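Section 6. Your first loads

Okay, you've got the machine level, the hoses are on, and you ran the empty cycle from Section 5 (please say you ran the empty cycle). Now for the part everybody wants to get to, which is putting real clothes in it. I wrote this section for people moving into the shared house on Đỗ Lane, but it works fine for pretty much any white front loader, and I've had friends print it out and tape it up in their own laundry rooms!

Before you start

Have these within reach:

Your dark sportswear, sorted out from everything else
A mesh bag for anything with straps, hooks or drawstrings
Liquid detergent (I use the Lindudus one for sports fabrics, any mild liquid will do)
An old dry washcloth for the door seal

Skip the fabric softener for this one. Softener leaves a coating on stretchy fabric, and after a few months your leggings smell like a locker room even when they're clean. I learned this on a pair of Nutisport tights I really loved.

6.1 Sorting the darks

1. Dump the whole basket on the floor or on the bed. I know it looks worse that way, but you'll find the stray white sock now and not later.

2. Make one pile of black, navy and charcoal. Bright trims are okay in this pile if the item has been through the wash a few times already. Brand-new neon goes in by itself the first time.

3. Check pockets. Jackets too, and that tiny key pocket inside the back waistband of running shorts that you forgot was there.

4. Zip the zippers, close any Velcro, and turn printed shirts inside out. Open Velcro is brutal on soft fabric. Cúc Mạch lost a very nice fleece that way, and she still brings it up.

Note: Towels don't belong in this load. They shed lint, they hog the water, and everything black comes out looking like it slept with the cat.

6.2 Loading the drum

5. Pull the door all the way open so it isn't swinging back at you while you work.

6. Put the big, soft pieces in first, one at a time, and push each one well toward the back. Don't fold them! Let them bunch up however they like – they'll sort themselves out once the drum starts turning.

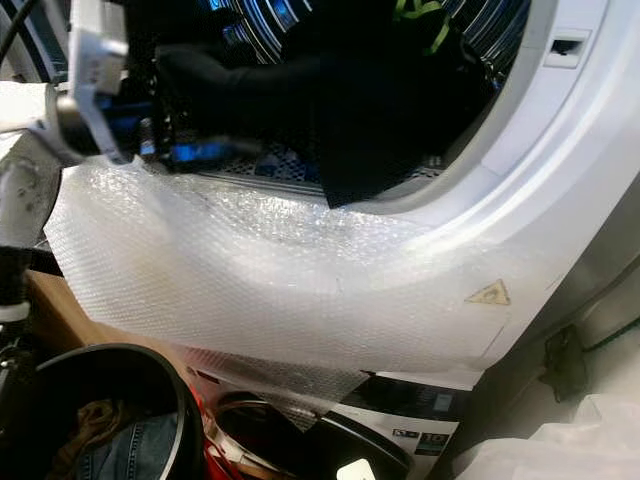 7. Add the small things next, tucked in around the big ones. Mesh bags go in at this point too, and I like to put them near the middle.

8. Stop when you can still slide your hand in flat between the clothes and the top of the drum. If you have to lean on the pile, take something out. A stuffed drum just slaps one big wet lump around and nothing gets rinsed.

9. Run a finger along the lower lip of the opening and tuck in any corner, sleeve or strap that's hanging over. Hems love to sneak back out while you're reaching for the detergent.

Caution: Never force the door. If it doesn't click with a normal push, open it back up and look for fabric between the door and the seal. The latch is a small part and an annoying one to replace, and Woo-jin Lim (he does the repairs on our street) says a slammed door is the reason for most of his latch calls.

6.3 Detergent and settings

10. Pull out the drawer and pour detergent into the main wash compartment, up to 23 ml for a half-full drum. It'll look like hardly anything. Trust me on this one, too much soap is way worse than too little, and you'll be running extra rinses all evening.

11. Set the water to cold.

12. Pick the sport or delicate cycle. If your machine has neither, use the shortest normal cycle you've got.

13. Turn the spin down to 600. Stretchy stuff keeps its shape better at a gentle spin, and it'll dry overnight on a rack anyway.

14. Press start and hang around for the first couple of minutes. A bit of humming and some clicking is the water coming in. Loud banging means something is off, so pause it, wait for the door to unlock and spread the load out.

Note: Some machines, my Fenditz included, keep the door locked for up to 2 minutes after you pause or finish. Yanking on the handle doesn't speed it up (I've tried, many times).

6.4 Unloading

15. Take everything out right away, and give the drum a spin by hand to check for socks stuck to the top.

16. Shake each piece once and hang it by the waistband or lay it over the rack. Keep elastic out of the dryer.

17. Wipe the rubber seal with the dry washcloth, down in the fold too, and leave the door and the drawer open a few inches until the inside has dried out.

If you have small kids or a cat, check the drum with your own eyes before every load – every single one, even if you only walked away to grab a hanger.

Bedding and towels are in Section 7.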